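Chapter 3
Soft Things: Sorting and Handling Toys

Pick up any plush toy and you learn a surprising amount in a second or two! Is it floppy or firm? Do the ears bend, and do they spring back? Luminița Lungu once filled 70 pages of a notebook with questions like these, and she was still adding more in October. 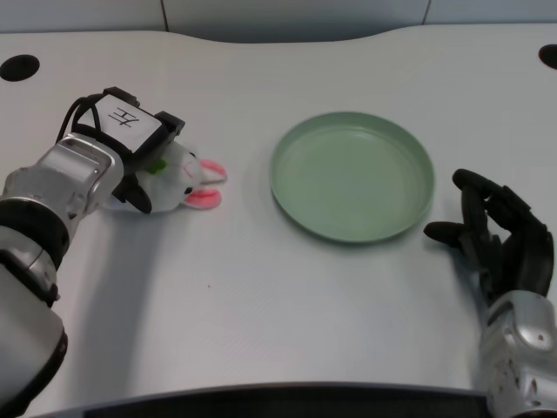
In this chapter we start small — one toy, one plate, one clear tabletop — and work up to the full Groten sorting task in Section 4. Squeeze gently, lift slowly, and write down what you notice before you read on. Your first guesses are well worth keeping, even the odd ones.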